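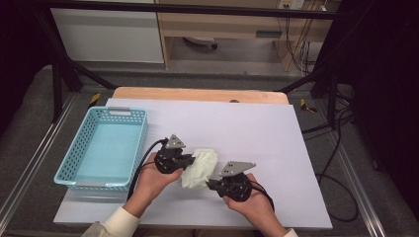
Pinzas de mano, un trapo verde claro y la cesta azul al lado. Mesa del fondo.

Visita al taller de Closa, apuntes pasados a limpio (más o menos)

Escribo esto en el tren, con el portátil en las rodillas, así que perdón por las erratas. Jornada de puertas abiertas en el taller compartido de Closa, segunda que hacen. Entrada libre, había que apuntarse en una hoja. Llegué tarde, me perdí la bienvenida y casi todo el café.

El sitio: bajos de una antigua imprenta, dos salas y un altillo al que no dejan subir. 562 metros cuadrados según el cartel de la puerta, a mí me parecieron menos, está todo muy lleno. Huele a resina y a cable quemado. Calefacción regular. Id con jersey.

A lo que iba. Yo venía por el proyecto de la ropa, que llaman Nomine. La idea es vieja y la ha intentado medio mundo: un aparato casero que recoja trapos y prendas pequeñas de una mesa, las doble y las deje en una cesta. Lo montan entre tres, en ratos libres, desde septiembre. Eduardo Cruzado lleva la parte mecánica, Rin Noguchi el software y Shinji Kamata un poco todo, sobre todo los cables. El brazo todavía no está. Lo que hay son las pinzas, y las llevan en la mano, una en cada una, y con eso van haciendo los movimientos que luego tendrá que repetir la máquina.

Me dejaron probar. Cinco minutos, no más, había cola. Primera impresión: cuesta. Uno cree que sabe coger un trapo y con unos dedos tiesos de pinza no sabe. Se agarra por debajo, con las palmas hacia arriba, y el peso cae en la muñeca. A los dos minutos ya notas el antebrazo. El cable estorba menos de lo que pensaba, si lo dejas caer por fuera de la muñeca. Si lo dejas por dentro, te enganchas, me enganché.

Lo de doblar: coger una esquina, fácil. Coger la segunda sin soltar la primera, regular. Que el pliegue salga recto, ni de broma. Me salió un buñuelo. Rin muy amable, dijo que los primeros de todo el mundo son buñuelos y que los guardan igual, que también sirven.

Pregunté cuántas repeticiones llevan. 2633, lo tienen apuntado en una pizarra al lado de la puerta, con tiza, y lo van cambiando. De esas, buenas para ellos, más de 757. Las otras las están revisando a mano, los domingos. Aquí Eduardo puso cara.

Cosas que me apunté de la mesa, por si a alguien le sirve para montarse la suya:

Tablero blanco encima de la mesa de madera. Probaron sin tablero y con la veta les iba peor, no sé si por el reflejo o por qué, no me quedó claro. El tablero blanco cuesta poco y se cambia cuando se raya.

Estructura metálica alrededor, con perfiles de aluminio a los lados. Los perfiles son de segunda mano, los compraron a un taller que cerraba. Cinta amarilla y negra cerca de las esquinas del fondo, que yo habría puesto más, porque casi me como una.

La cesta, de plástico, calada. La quieren así porque pesa poco y tiene asas en los extremos, y en algún momento la máquina tendrá que moverla también. Eso va para largo.

Las placas que llevan las pinzas encima, grises, con agujeritos. Las dos no son iguales, una es más alargada. Pregunté si era a propósito y Shinji contestó que sí y Eduardo que no, a la vez. La versión tres las unificará, dicen.

Suelo de moqueta. Mala idea en mi opinión, se queda todo ahí, tornillos, arandelas. Pero el local venía así y el casero no quiere tocar nada. Los cables van por el suelo, a la derecha de la mesa, hechos un lío bastante serio. Shinji prometió delante de testigos ordenarlos antes de la próxima jornada.

En la otra sala, más rápido porque ya se me iba la hora:

Kazue Yoshida enseñaba una regadora automática para balcón. Depósito, bomba pequeña, un sensor de humedad por maceta. Funciona, la tiene en casa desde hace dos veranos. Lleva la electrónica en una caja de galletas, muy práctica y muy fea. Reparte los planos impresos, cogí uno, está en alguna parte de la mochila.

Yoshinori Nagano, una persiana que sube sola con la luz. Me gustó más la explicación que la persiana, la verdad. Estuvo un buen rato con un señor discutiendo de reductoras y no me atreví a interrumpir. Le he escrito luego para pedirle la lista de piezas, si contesta la cuelgo.

Había también una mesa de Stollberg con motores de saldo, en cajas, a rebuscar. Compré dos sin saber para qué. Y una charla de la gente de Mishra sobre seguridad en máquinas hechas en casa, de la que solo vi el final. Lo que pillé: seta de emergencia siempre, y que esté al alcance de la mano y no detras de la máquina. Parece obvio. En mi casa está detrás de la máquina.

Preguntas que hizo la gente en la mesa de Nomine y que me parecieron buenas. Si valdrá para toallas grandes: no, de momento trapos, como mucho una camiseta de niño. Si se puede comprar: tampoco, los archivos de las pinzas los publicarán cuando cierren la versión tres. Cuánto han gastado: se miraron entre ellos y cambiaron de tema. Si una persona sola podría montarlo en un piso: la mesa sí, dice Eduardo, midiendo antes el hueco de la puerta. A ellos no les entró la estructura montada y tuvieron que volver a desarmarla en la calle, lloviendo.

Lo mejorable de la jornada: poca señal, no se sabía qué mesa era de quién. Un solo baño. Y los horarios de las charlas pegados en la pared del fondo, donde no los veía nadie hasta que ya habían pasado. Lo bueno, que te dejan tocar las cosas, en otras visitas de estas te ponen un cordón y a mirar.

Datos prácticos. Se llega bien en autobús, desde la estación son diez minutos andando, la última calle en cuesta. Aparcar, imposible. El taller abre a visitas con cita, escribiendo antes al correo que hay en la puerta, que no apunté, lo siento. Si vais por lo de la ropa preguntad por Rin, que es quien lleva la agenda de la mesa. Manga que no cuelgue, para que no se meta entre los dedos de la pinza. Yo iba con una chaqueta ancha y me la tuve que quitar, con el frío que hacía.

Me bajo en la próxima. Los planos de la regadora los escaneo esta semana y los pongo en los comentarios.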